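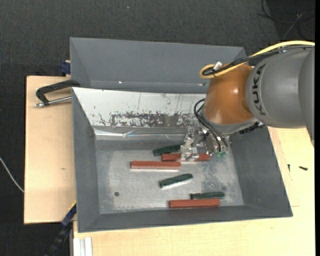 Work & Careers > Shift work and hours

Home | Topics | Ask | Unresolved | Sign in

We use cookies to keep you signed in and to remember your settings. Accept | Manage

Rotating shifts and a holiday that starts in the middle of a set of nights

Posted in June by Margarida Falcão, Curkthorpe

I work at a packing firm called Frade, on the edge of Curkthorpe. We do a rotating pattern of four on, four off, twelve-hour shifts, two days then two nights. The nights run from 7 pm to 7 am. I have been there a little over a year, and until now I have only booked holiday in whole sets, so this has never come up.

My sister is getting married and I need to be at her house by mid-morning on the day after my first night shift. I have asked for the second night off and that has been agreed. The trouble is the first night. Our holiday is kept in hours on a system called Cellumik, and when I put in for the date of the second night it took twelve hours off me but still shows me as working until 7 am that same morning. I had assumed the holiday would cover the whole calendar day from midnight.

My supervisor says a shift belongs to the day it starts, so the hours after midnight count as the day before. A woman on the other crew says she has always been allowed to leave at midnight if the next day is booked. They can't both be right. I don't want to lose another twelve hours if I can help it, as I have 35 left and I was hoping to keep some for the winter.

Has anyone dealt with this? Is there a rule, or is it up to the firm? And could I ask to take only the second half of the first night?

3 replies

Cristóvão Caldeira

Your supervisor is describing the usual way of doing it. Most places with nights treat a shift as belonging to the date it starts on, for holiday as well as for pay. If they went by the calendar you would need two days of holiday to miss one night, and people would complain about that instead.

As far as I know there is nothing in law that says which date a night shift belongs to. It should be in your contract or the staff handbook. Look under "leave year" or "hours of work" as well as under "holiday" -- ours was tucked away in a paragraph about bank holidays and I only found it by reading the whole thing.

On the half shift, ask. Your holiday is kept in hours, so there is no arithmetic reason against it. If you finished at 1 am you would be using 6 hours and keeping 29. Whether they agree depends on who can cover the rest of the night. Put it in writing, give the exact time you want to leave, and do it as early as you can. I used to run a rota, and a request for a part shift two months ahead was easy to fit in. The same request two days ahead was usually a no.

I would leave the woman on the other crew out of it. She may have an old arrangement with her own supervisor, and bringing it up could lose it for her without getting you anything.

Check as well whether you are paid a night premium by the hour or by the shift. At my last place you lost the whole premium if you did less than 6 hours, and holiday pay was worked out separately. It was a nuisance to sort out after the wages had been run.

wilasia_nights

just swap. find someone on the other crew who wants a night off later in the year and do theirs. costs you no holiday at all. we do it all the time at Wilasia, theres a form for it

Margarida Falcão

Thank you both. I found the handbook and it does say that a shift counts as the day on which it begins, page 113 of all places, after the section on lost property. So that part is settled.

We do have swaps but both people need the right tickets for the line, and there are only a couple of people on the other crew who have the same ones as me. I have asked one of them and she is looking at her calendar. If she can't do it I will put in for the second half of the night as Cristóvão says, leaving at 1 am.

I didn't know about the premium. Mine is by the hour, I have just looked at a payslip -- so I think that is all right, but I will ask wages before I send the form in.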